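4. What people call a fold

4.1 The trouble with "crease"

We began the study under the impression that English speakers more or less agreed on what a crease was. The written descriptions gathered in Golport and Lotance relieved us of this within a week.

Figure 3. Dark charcoal cloth in soft, rounded folds, with darker creases between the lighter ridges.

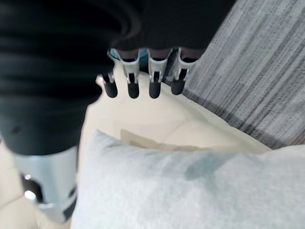 Of the 1143 descriptions that survived cleaning, 787 contained at least one word for a fold, and a good share of those used the word in a way that another respondent would have marked wrong. For the purposes of the coding manual, a fold is a place where cloth turns back over or towards itself, a ridge is the raised part, and a crease is the line or valley left between ridges. This is a tidy scheme. It was designed by people who had not yet read the data.

Respondents in Golport kept "crease" for something put there on purpose, usually with an iron. A trouser leg has a crease; a trouser leg that has spent the night on a chair has wrinkles, or is "all scrunched". Respondents in Lotance were more generous and gave "crease" to any line in any cloth, including lines in curtains that had never been near an iron. Several wrote "creased" of a garment in one sentence and "not creased, just hanging" of the same garment in the next. We coded both, and held a meeting about it.

The difference matters to the larger argument because the Tikkanen word list, which we adopted in good faith, treats "crease", "fold" and "wrinkle" as near neighbours on a single line running from sharp to soft. On that view a speaker picks a point on the line and says the matching word. Our respondents seem to be doing something less obliging. They first decide whether anybody meant the cloth to look that way, and only then worry about its shape. A sharp line made by accident was seldom called a crease in Golport, however sharp it was. A blurry line made by a careless person with an iron was called one readily, sometimes with a remark on the person.

4.2 Soft folds and the vocabulary of effort

Soft folds raised a separate problem, which is that most people have very little to say about them. Cloth lying over something in broad, rounded folds, as in Figure 3, does not carry an obvious everyday name. Dressmakers have "drape" and are fond of it. Outside the trade the word turns up mainly as a verb, and in our data it nearly always had something to do with furniture. The commonest solution was to borrow. Respondents wrote of "rolls", "waves", "hills" and, in one short run from Lotance, "gravy". The last has been retained in the corpus and given its own code, against the advice of one of the coders.

Borrowed words were not scattered evenly. The 269 respondents who said that they sewed, mended or altered clothing at least once a month used fewer borrowings and more plain nouns, and they tended to count where others compared. A mender would write that the cloth was gathered at one end; a non-mender would write that it looked like the neck of a tortoise. Both are informative. Only one of them fits in the column provided.

We had expected the menders to show finer distinctions across the board, in keeping with the usual finding that people have more words for what they handle every day. In practice they had finer distinctions for edges and joins and hardly any for folds. A seam might be flat, felled, puckered, pulled or "having a go at you", while the fold beside it was just a fold. Our reading is that a seam can go wrong and a soft fold cannot. Vocabulary goes where the repair work is. A fold that sorts itself out when the garment is picked up has done nothing to earn an adjective.

4.3 Colour words as fold words

A smaller pattern turned up in the greys. When cloth was dark, respondents often described its folds by colour alone: "lighter bits and black bits", "grey where it sticks up". No word for a fold appears in such descriptions, and the automatic search passed over them without comment. A reader, however, can recover the shape of the cloth quite well. We therefore went back through the remaining descriptions by hand over 22 sessions, most of them in February and all of them in a room with the heating policy of a much warmer country.

Hand coding raised the number of usable descriptions, but it also brought back a worry that the Prindelness scale was meant to settle. The scale asks a coder to rate how definite a description is, from one to five, and assumes that a definite description names its object. "Grey where it sticks up" names nothing and is perfectly definite. Under a strict reading it scores one. Two coders gave it four, independently, and defended the score with some heat. We report both the strict and the relaxed ratings in the tables that follow and leave readers to choose the version that annoys them less.

4.4 Limits

The material is written, and people write about cloth more stiffly than they talk about it. The prompt sheet used the word "folded" in its second line, an error we noticed after the sheets had been printed, posted and returned. Its likely effect is to have inflated "fold" at the expense of everything else – a bias which the Golport respondents, to their credit, seem largely to have ignored. Those in Lotance underlined it.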